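Jatinell to Open Play and Work Room for Families in Prirkesbridge

FOR IMMEDIATE RELEASE

PRIRKESBRIDGE, Jun 8, 2024 — Jatinell, the family furniture maker based in Fosville, will open a public play and work room in Prirkesbridge this August. The room will be on the ground floor of the Begay building and will be free to use for families with children under school age.

The room is built around large shared tables. Each one has a pale, smooth top with a matte finish and a wooden edge with rounded corners. The tables are meant for stacking, sorting, drawing and simple building games, and they are wide enough for several children and adults to use at once.

"Parents kept telling us they wanted a big, clear surface," said Ladi Idahosa, who heads product design at Jatinell. "At home the table is where you eat, pay bills and fold clothes. The toys end up on the floor. We wanted a table that could be left set up for play all day."

Idahosa said the color of the top was chosen after a long period of testing in the company's Fosville workshop. Earlier versions were darker and had a gloss finish. Under ceiling lights the gloss threw back too much glare, and small pieces were hard to pick out against the darker color. The pale matte top was settled on last winter and will be used on every table in the new room. 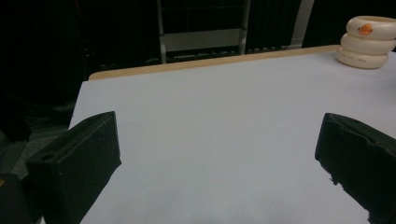

A Jatinell table with a pale matte top and tan wooden edge. Stacked near the far right: three cream-colored rings, the top one with a small orange emblem.

Stacking pieces will be a regular part of the room. Staff will put out a small number of items on each table at the start of a session and change them during the day. Families can also ask for other sets from the shelves by the entrance. Everything goes back to the shelves at closing, and tabletops are wiped down between sessions.

The Prirkesbridge room will have 9 tables and space for 20 families per session. Sessions will run in the mornings and afternoons, Monday through Friday, with a shorter schedule on Saturdays. Booking is not required, but groups from day care centers and preschools are asked to call ahead so that a table can be held for them.

Two of the tables will be lower than the rest, for toddlers who are standing but not yet steady on a chair. The others are at a regular seated height. Benches will be used along the walls, with loose chairs kept for adults and for children who need a backrest.

"We looked at a lot of rooms before we picked this one," said Eskil Brekke, who manages the project for Jatinell. "The ground floor was important. People come with strollers and bags, and they don't want to deal with stairs or an elevator. The Begay building also has a wide front door and a restroom right off the hall."

Work on the room began this spring. New flooring is in place, and the walls are being painted now. Lighting and shelving will follow in the coming weeks — the last pieces of furniture are due to be delivered from Fosville shortly before the opening.

Jatinell expects some 3000 visits in the first year. The company plans to review the opening hours after the first 4 months and may add evening sessions if there is enough interest.

The same table will be sold to schools, libraries and day care centers beginning in August. It will be offered in the two heights used in Prirkesbridge. Prices and delivery times will be announced when orders open.

About Jatinell

Jatinell designs and builds tables, benches and storage for homes and children's spaces. Its workshop and offices are in Fosville.

Media contact

Eskil Brekke
Project Manager, Jatinell
Fosville

Members of the press who would like to see the room before it opens may arrange a visit through the Fosville office.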